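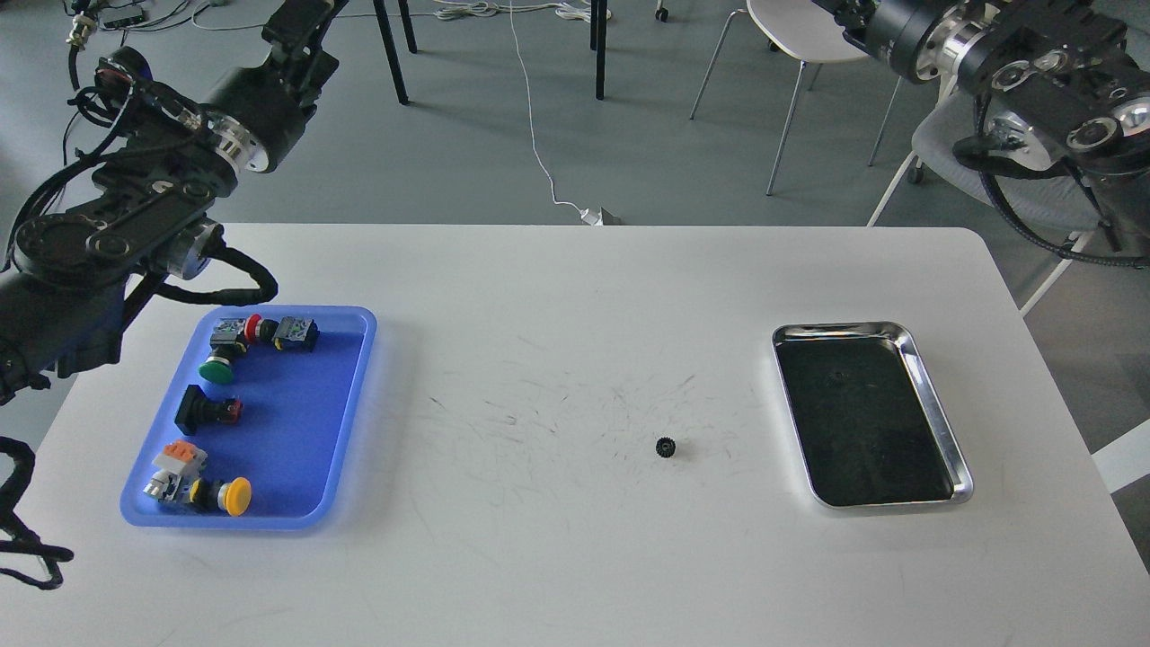 Sorting small parts at the bench

Loose switches and odd bits of hardware pile up in any home workshop. Two trays and a clear stretch of bench will get you through most of a drawer in 15 minutes.

Choose your trays
Use one for the parts you know and one for everything else. They should be different colours, so you don't mix them up when you're talking to someone across the bench. Plastic is fine for switches. For the small metal bits I like a steel tray with a dark bottom, as pale washers show up well on it. Black parts don't, so check the corners before you put it away.

Work on a light surface
A white top is best for this job. It will scuff, and scuffs do no harm, but wipe off any grease first. Keep the middle of the bench clear and bring one part there at a time - a small gear is easy to lose once there are three other things beside it.
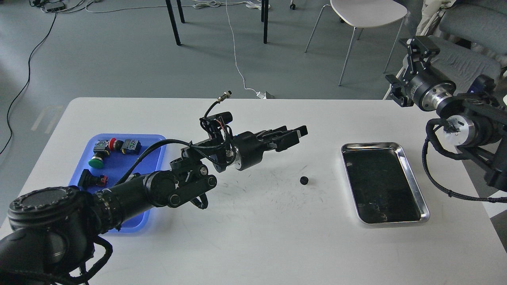 Small black gear in the middle of the bench, switches in the blue tray.

Lay switches on their sides
Mushroom-head buttons roll if you stand them up and bump the bench. Lay them down with the coloured cap where you can see it. Keep each contact block near the button it came off, and if you've lost track, try the fit before you tape them together. Don't rely on colour alone to match them.

Label before you store
Masking tape and a soft pencil will do. Write what the part came from and the month, for instance "shed fan, December". Thoa Tiêu wrote in to suggest putting the label on the bag instead of the part, and it does save scraping off old glue later.
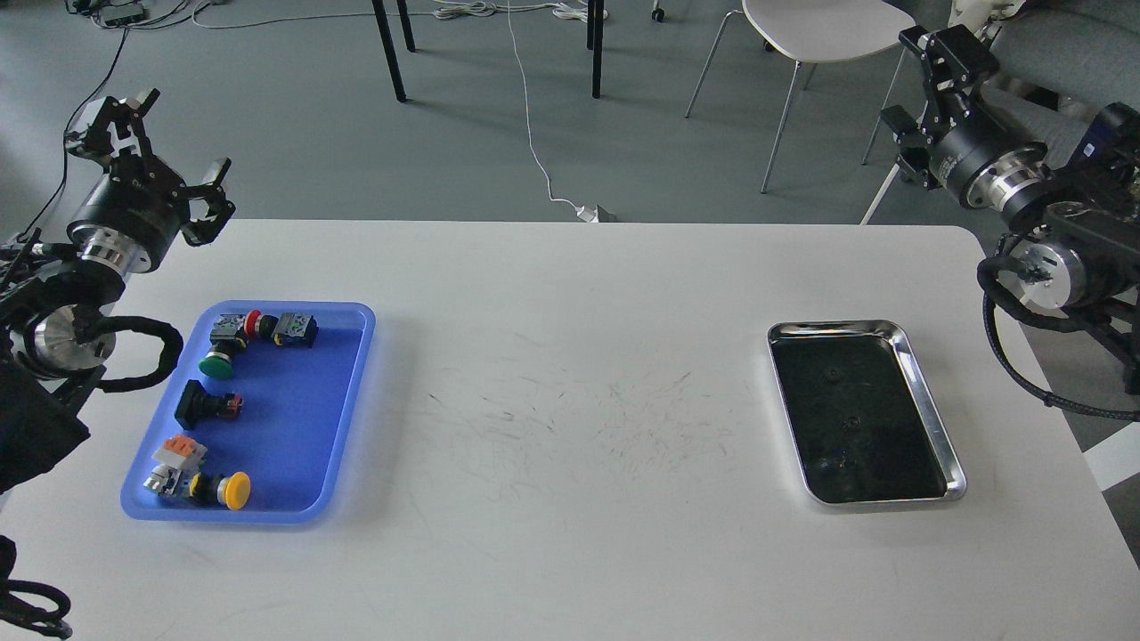 Put the odd ones away last
Anything still unidentified goes into a jar with a lid. Go through the jar 2 times a year and take what you can't use to the metal recycler.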